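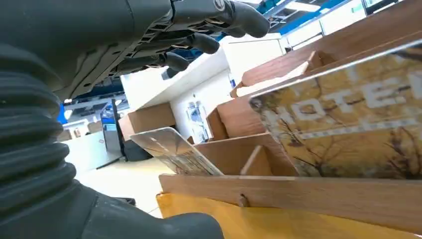
Elvia Ocampo wrote in to ask the question we get most: can it put my desk in order while I'm at lunch, yes or no? For a desk with paper, cards and small packets on it, the answer is partly. It can do some of the putting away. It can't yet be left alone to do it, and this section is written on the basis that a person stays with the robot the whole time.

September
By the Oltar setup team, Dullcombe

4. Small-item sorting

Small-item sorting covers picking up light, flat or boxed things from a tabletop and placing them in an organizer with open compartments. It doesn't cover dishes, glassware, food, knives or anything with liquid in it. Those are listed in section 7 as jobs not supported.

4.1 Before you start

1. Choose a table that doesn't rock. Push down on each corner with your hand to check.

2. Place the organizer within reach of the hand you plan to use. Wood and cardboard organizers both work. Cardboard dividers give way if a finger lands on one, so start with the slower speed setting.

3. Put out no more than one kind of item for the first run. Mixed items come later, in 4.3.

4. Move phones, drinks and keys to another table. If a laptop has to stay, keep it outside the reach area marked on the Oltar screen.

Note: A person sitting at the same desk is allowed in teaching mode only. In teaching mode the arm stops when you say stop or press the pad. In run mode the person must stand back from the table.

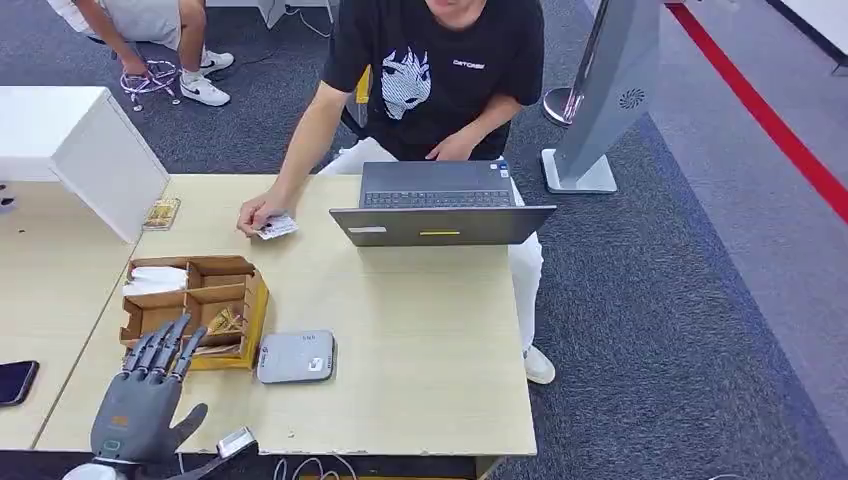

Reading time for this section: 4 minutes

4.2 Teaching one item

Teaching means showing the robot where an item goes. Most people get through their first item in 25 minutes, and later items go faster.

1. Select Teach, then Single item.

2. Hold the item flat on the table and wait for the tone.

3. Put it in its compartment yourself at an ordinary pace. Don't slow down to help the robot, as it will copy the pauses.

4. Take the item out and repeat until the counter on the screen reaches 100. You can stop partway and come back. The count is kept.

5. Select Try. Keep one hand near the stop pad.

6. If the item goes in the wrong slot, press Wrong and put it back on the table. Don't take it out of the fingers. Wait for them to open.

Caution: Keep your own fingers off the compartment edges during Try. The grip is light by the standards of a workshop clamp and still strong enough to pinch.

4.3 What to expect

Owners often come to this page after seeing a film of a robot folding towels, and they are let down by their first week. The numbers from our own bench may help you plan. Across 2,057 attempts at Dullcombe, thick cards and small boxes did best. Clear plastic cards did worst. The cameras lose them against a pale tabletop, and the fingers then close on air or push the card along the table. Of the last 170 clear cards tried, fewer than half ended up in the right slot without help.

Wrapped packets fall in between. The robot can pick them up well enough, though it tends to drop them from too high. Loose paper is slow. A single sheet lying flat usually needs someone to lift a corner.

Long thin parts are a separate matter, and they come up whenever people ask the robot to help put furniture or an organizer together.

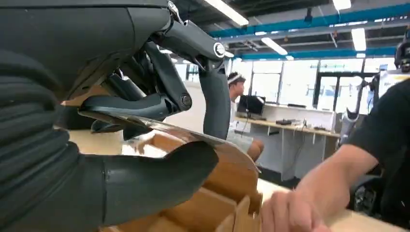
For work of that sort the robot makes a fair holder and a poor builder. It will keep a part still while you line up the other end, and it doesn't get tired. It won't feel that a joint is starting to bind, so it keeps pushing when a person would have eased off. Use the Hold command and do the fitting yourself. Do not use Hold for glass or for anything longer than the table.

The shop floor is a little ahead of the house here. The Drostum parts counter in Xolalpa uses the same hand to load trays, and it gets through a shift with few stops. The trays are bolted down, though, and the parts are all alike. A kitchen drawer is a harder job than either of those, and we don't expect to support one this year.

4.4 Marking the floor

Do this step for every robot that stands or walks on its own legs, even if you only mean to use it at a table.

1. Clear the floor of bags, chargers and loose cables. Cables that must stay should be led away from the feet.

2. Lay a square of bright floor tape on hard floor or low carpet. Yellow shows up best on dark carpet. Press the corners down firmly.

3. Stand the robot inside the square, with its feet clear of the tape.

4. Select Floor, then Check. The screen should show all four sides. If a side is missing, something is covering it, often the robot's own arm. Move the arm and check again.

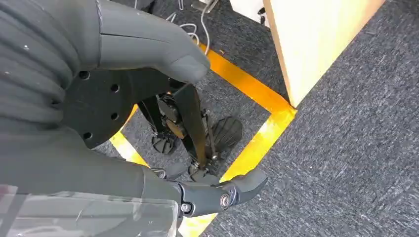 5. Tell everyone in the room where the square is. No one steps inside it while the status light is on.

6. Check the tape each morning. Replace any piece that has lifted.

4.5 Stopping and putting away

1. Say stop or press the pad.

2. Wait for the hand to open and the arm to lower. Take out anything left in the fingers only after the status light goes off.

3. Wipe the fingertips with a dry cloth. Do not use spray cleaner on the ribbed sleeve.

4. Save the session under the name of the item you taught. Sessions saved without a name are removed at the next update.

If the arm doesn't lower after stop, leave the power on and go to section 9, Arm held in position.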